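Mug tree or wire rack for cups?
Posted in Kitchen & Dining, March 17, 2022

Kathleen Mulcahy
We have more cups than cupboard. I've cleared one end of the table and I'm trying to choose between a wooden mug tree and a black wire rack where the cups sit upside down. Some of ours have no handles, including a small light blue one and a wooden one I'm fond of. Does anyone use both? And is it all right to leave the wooden cup upside down with the others?

Malachy Rafferty
We use both. The tree is for anything with a handle and the wire rack is for the rest. They don't need to be side by side. Ours are at opposite ends of the table, which leaves the middle clear for putting things down while you sort them.
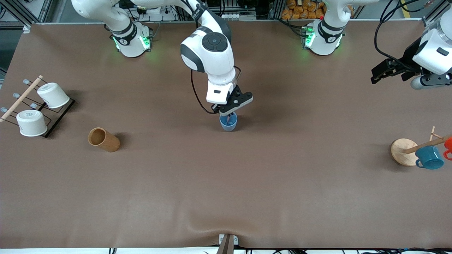
Go for a tree with a heavy round base if you can, and load it evenly or it will tip. On the rack, leave a gap between cups so you can get your fingers in. Plain white ones take knocks well enough but I wouldn't crowd anything thin.

As for the wooden cup, I dry mine with a tea towel straight after washing and lay it on its side for a day. Turned upside down on a flat surface it stayed damp inside and began to smell. A wipe of food-safe oil every couple of months helps too.

Sabina Šimko
Mug tree. Had mine 5 years, no complaints.

Blandine Delorme
Agree with Malachy about the wooden one. Don't soak it and keep it out of the dishwasher, mine split after 2 washes. If you get the wire rack, check the feet as well. Mine scratched the table until I stuck felt pads on.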